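I have been working at the same desk for 9 hours a day, give or take, and for most of that time I drank lukewarm coffee and told myself it was fine. Then my sister-in-law gave me the Iken mug warmer for my birthday in June, and I'm now the kind of person who writes a long review of a mug warmer. So be it! I love this thing and I want to get a few details down, because when I went looking for reviews, most of them were two lines long and clearly written on the day the box arrived.

I've had mine for three months. It has been on my desk the whole time apart from one week at my parents' place, when it came along in my suitcase wrapped in a sweater.

What you get

The warmer itself is a flat disk a bit wider than a coaster, with a power cord coming out of the back and one button on the front. There's a small light next to the button. It shows green for the low setting and orange for the high one, and it blinks while the plate is heating. That's the entire interface and I wouldn't want a single thing added. The box also had a thin instruction sheet and a silicone lid that fits over most mugs, which I didn't expect to use and now use constantly.

The cord is a good length. Mine runs from the back of the desk down to the power strip on the floor with plenty left over. It's a regular wall plug too, which I prefer. I tried a USB warmer from Wainwright a couple of years ago and it could barely keep a cup above room temperature. I used to put my palm flat on it to check whether it was on.

How warm is warm?

On high, black coffee stays at a temperature where I take proper small sips. On low it's closer to what you'd get ten minutes after pouring. I use high for coffee and low for tea, and I drop it down to low when the cup is nearly empty, as the last inch can get a little cooked if you forget about it. It won't heat up a cold drink in any useful way. I tested that with some leftover coffee from the fridge, and after an hour it was just sort of tepid and sad. Pour it hot and the warmer holds it there beautifully, which is the job.

The lid makes a bigger difference than I would have guessed. Without it, the top of the drink cools faster than the bottom and you get that odd layered feeling. With it on, everything stays even, and I'm topping up less often. It also keeps the cat out, although she has learned to pat it.

The shutoff timer is set to 2 hours and can't be changed. I grumbled about this at first and then stopped noticing. It gives one quiet beep when it turns itself off. If you want it to keep going, you press the button again. There's no loud chirping in the middle of a phone call — the Wainwright used to do that every time I lifted the cup.
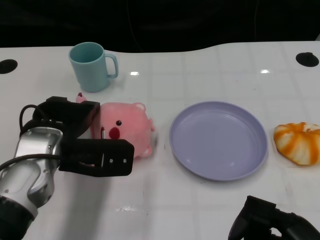 Cups matter far more than the little instruction sheet lets on. The warmer works from the bottom up, so it wants a flat base that touches the plate all the way across, and a surprising number of mugs have a raised ring underneath with an air gap in the middle. My favorite mug, a big speckled stoneware one from a craft fair in Fedton, turned out to be hopeless for exactly that reason. Plastic is a different matter altogether. A light blue plastic mug with a matte finish is a cheerful thing to have on a white desk, and I'd happily drink iced tea from one all summer, but I keep plastic off the heating plate completely and save it for cold drinks. Double-walled steel is no good either, as the heat never gets through to the drink. What works best in my house is a plain, thin-walled ceramic diner mug. I bought two from the thrift store in Testgate for pocket change and they outperform everything else in the cupboard. Enamel camping mugs are excellent too, maybe even a touch faster, but the handle and rim get hot, so go easy.

If you're not sure about a mug, turn it upside down and lay a ruler across the base. Any daylight under the ruler and you'll get a weaker result. I went through the whole cupboard doing this on a rainy afternoon and had a great time, which probably says something about how my summer was going.

Cleaning

Unplug it, let it cool, wipe it with a damp cloth. I've spilled on it more than once. Milk is the worst, since it bakes on, and for that I use a dab of baking soda paste and a soft sponge. The plate still looks close to new. The underside has four rubber feet that collect dust and crumbs, and they want a wipe now and then or the warmer starts to slide around a little when you set a cup down.

The button is flush with the surface, so spills don't seem to collect around it. I was worried about that part, as it's where my old electric kettle gave up.

Small complaints

The orange light is brighter than it needs to be. I work early, before sunrise for part of the year, and it's the brightest thing on my desk at that hour. A scrap of masking tape over it took care of that.

It would be nice if it remembered which setting I used last. It always starts on low, so my morning routine is press, wait, press again. I've caught myself sitting there with a cup on low for half an hour, wondering why it wasn't quite right.

And I wish the lid came in a second size. It's perfect on a standard mug and far too small for the wide soup cups, and I've become very fond of keeping soup on this warmer. Tomato soup on high, with a stir every so often, stays hot right through a long lunch at the keyboard. I'd also love to see a longer cord wrap or a clip, as the slack just lies in a heap behind my monitor.

Would I buy it again?

Yes, and I already have — one went to a friend who grades papers at her kitchen table and lets every cup go cold. She texted me a photo of an empty mug the next morning with a row of exclamation marks. Mine is still going strong after some 200 cups, and the heat feels the same as it did the first week. If you're a fast drinker you don't need one. If you find half-full cups all over the house at the end of the day, get the Iken, dig out your flattest ceramic mug and start on high.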